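Cuidar da mesa redonda e da cadeira de malha na mesma sala

Publicado em 19 de janeiro de 2021
Irnmont, caderno da casa

Em muitos apartamentos a mesa de jantar é também a mesa de trabalho. Na minha casa é assim desde dezembro, e aprendi que uma toalha bonita e uma cadeira de escritório podem viver juntas, mas pedem cuidados diferentes. Escrevo os que faço com regularidade.

A toalha

Uma toalha branca com folhas estampadas disfarça bem as migalhas, mas não disfarça o café. Quando cai um pingo, encoste logo um pano seco, sem esfregar. Depois passe água fria pelo avesso do tecido. O sabão vem só no fim, e pouco.

Para lavar na máquina, 30 graus são suficientes. Vire a toalha do avesso para proteger a estampa e não encha o tambor até cima. Eu estendo a minha ainda bem molhada, com as bordas direitas, e assim quase não preciso de ferro.

Numa mesa redonda a toalha escorrega com facilidade para um lado. Um feltro fino debaixo dela resolve o problema. Comprei o meu na loja Charpentier, já cortado em círculo, e ficou 6 centímetros menor que o tampo, para não aparecer na borda.

As flores e os enfeites

Um ramo pequeno com flores cor de laranja e amarelas dá alegria à mesa e não tapa a vista de quem está sentado em frente. Mude a água de dois em dois dias e corte um pouco os caules em diagonal. As folhas que ficam dentro da água devem ser tiradas, porque apodrecem e cheiram mal.

Se usa velas, ponha sempre um pratinho debaixo. Cera vermelha em tecido branco é uma das manchas mais teimosas que conheço. Deixe a cera endurecer, raspe com uma colher, e passe o ferro morno por cima de um papel absorvente. O resto da cor sai com um pouco de álcool, mas experimente primeiro num canto escondido.
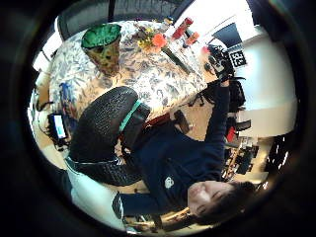
Rultivia, n.º 34

A cadeira de malha

Uma cadeira preta com encosto de malha parece sempre limpa de longe. De perto, o pó entra nos furinhos. Uso o aspirador com a escova macia, primeiro pela frente e depois por trás do encosto. Uma vez por mês passo um pano húmido, com uma colher de sabão neutro em 200 mililitros de água morna. É preciso torcer muito bem o pano, senão a espuma do assento fica húmida durante horas.

As rodas, quando a cadeira as tem, juntam cabelos e fios. Vire a cadeira sobre uma manta velha e corte os fios com uma tesoura pequena. Puxar com os dedos não serve de muito, eu já tentei.

Os cabos

Os cabos pendurados na borda da mesa são um perigo para o vaso e para os copos. Prefiro prendê-los debaixo do tampo com fitas de velcro (as minhas são Rindus, mas outras servem igual). Deixe uma folga do tamanho de uma mão, para poder mover os aparelhos sem puxar a toalha.

Antes de comer, tiro tudo o que é de trabalho e ponho numa caixa com tampa. A cadeira vai para junto da parede, com o encosto virado para fora, e a toalha leva uma sacudidela à janela se não houver vento.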